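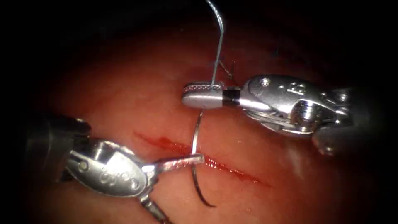 I am learning to sew by hand this year, and I want to write down what I have understood so far. I started with one torn pillowcase and now I repair clothes for half of my street in Goltstead. Metal tools take the light very strongly, and my own needle does the same under my lamp. After 3 evenings I could not look at it any more. So first advice: put the lamp on your left side if you sew with the right hand, and a little behind you.

Second thing is the thread. I was always cutting it too long, because I did not want to thread the needle again. It made knots every time. Sheena Mackay at the Gaber shop told me to measure from my fingers to my elbow and stop there. I lose less time now.

For a long tear I use ladder stitch — small steps, first one side, then the other, and pull only after five or six. If you pull after each one, the cloth makes waves. I have a grey skirt with such waves and I still wear it, but only at home.

Omar Daher asked me which needles I buy. The cheap mixed packet, to be honest. I keep the thin ones for cotton and the thick ones for coats, in two separate matchboxes.

One question for people with more experience: how do you finish the thread on a very thin blouse? My knot always shows from the front. I tried three small stitches in the same place and it is better, but the colour looks darker there.

In October I want to try a zip. Shewit Wako has promised me an old jacket for practice, so if I spoil it there is no drama.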